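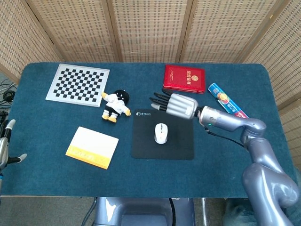 22/05/2024

Bindery notebook, Larnen workshop

Paste tests, second series. I write this the same evening because after the first series I waited too long and could not read my own abbreviations.

The question is still the same: which paste do we use for the spine linings of the Barbosa ledgers. The paper of these ledgers is quite heavy, the sewing is mostly good, and the old animal glue comes off the spines like brown glass. In November we lined one volume with the wheat starch paste at our usual thickness and the lining lifted at the head after the book was opened a few times. I did not like this. It can be the paste, it can be that I left too much old glue underneath, or that I was impatient with the drying. I changed all three things at once when I repaired it, so I learned nothing from the repair.

This time I change only the paste.

Prepared today:

Paste A – wheat starch, 1 part to 4 parts water, soaked overnight, cooked slowly until it turned from white to a greyish, half transparent colour, then left to cool under a sheet of damp paper. Sieved 2 times.

Paste B – the same, but sieved only once and thinned afterwards with cold water until it falls from the brush in drops and does not hang.

Paste C – wheat starch with a small part of methyl cellulose mixed in after cooling. The methyl cellulose was made yesterday and had still some lumps this morning. I pressed it through the old sieve. The new sieve is too fine for it and I spent a long time washing it last week, so please do not use it for this.

The water was from the filter jug. I note it because in the first series I took it from the tap for one batch and from the jug for another, and wrote this nowhere.

Test pieces: small blocks of folded scrap paper, sewn on tapes, four sections each. I made them from the waste sheets of the Zoltia almanac, which have nearly the same weight as the ledgers but are a bit harder in the surface. I have seven blocks. Two for each paste, and one stays without lining for comparison. The grain runs from head to tail in all of them. I checked by bending and also by wetting a corner, because with these sheets I have been wrong before.

Lining is the medium Japanese paper from the lower drawer, torn and not cut, so that the edges are soft. After this there are five sheets left. Somebody should order.

Observations while working

Paste A is pleasant. It stays where the brush puts it and I had time to move the lining a little before it took hold. On the second block I put too much, and it came out at the kettle stitches. I wiped it off with a damp cloth but it left a shine on the fold. On a scrap block this is not important, on a ledger it would annoy me every time.

Paste B goes down between the sections much better. It also wets the paper much more. The spine folds swelled visibly and the block became a bit fan shaped until I put it under the board. I think for the real books this is too wet, at least for the volumes with iron gall ink close to the fold. I will still wait for the result and not decide from my feeling.

Paste C is slippery. The lining moved when I closed the press and I had to open it again and start from the beginning with the first block. With the second one I waited some minutes before pressing and it was all right. Maybe the lumps are guilty for a part of this. It smells of nothing, and A smells a little of bread.

For all blocks: bone folder through silicone paper, from the middle to the head and from the middle to the tail. Then between blotters, under the small board with one weight. Blotters changed after half an hour. I must change them once more before I go home.

About the old glue

I tried also the poultice on the real spine of volume 4, only on the lowest panel. Thick methyl cellulose, covered with polyester film, twenty minutes. The glue became soft like jelly and I could lift it with the wooden spatula without pushing. On the second attempt, twenty-five minutes, the upper layer of the fold began to come together with the glue, so twenty is enough. The cheap brown glue from the later repair, higher up on the same spine, does not react at all. It is perhaps not animal glue. I left it alone and marked the place on the condition sheet in pencil.

The 800 grit paper, which somebody suggested for the hard remains at the head, I do not want to use on this spine. The threads are too near. For boards it is fine.

Things to order or ask

– Japanese paper, medium, as above.
– Blotters. Those we have are going yellow at the edges and two of them have a stain I cannot explain.
– Ask Pestside if the traps from the store room were already looked at. I found one silverfish in the box of volume 2, dead, and put it in the small bag with the label. The other boxes had nothing, but I have looked only in the top layer.
– Linen thread 18/3. There is one reel left, already open.

For tomorrow

Take the blocks out in the morning and let them lie open in the air until noon before bending anything. In the first series I opened them directly from the press, and I suspect that the paste was still a bit damp inside.

Then the opening test: each block opened flat at the same three places, ten times each, and look at the lining at head and tail with the loupe. Write down lifting, cracking, and how the spine throws up. After this, peel one block from each pair and see if the lining comes off cleanly with moisture. This second part matters more to me than the strength. If the next person cannot take it off again without damage, I do not want it on the ledgers.

Rest of paste A is in the fridge in the jar with the blue lid, with the date on it. It is good for a few days. B and C I threw away.

Blotters changed at ten past six. Block C1 has moved again, a hair to the left. I left it so.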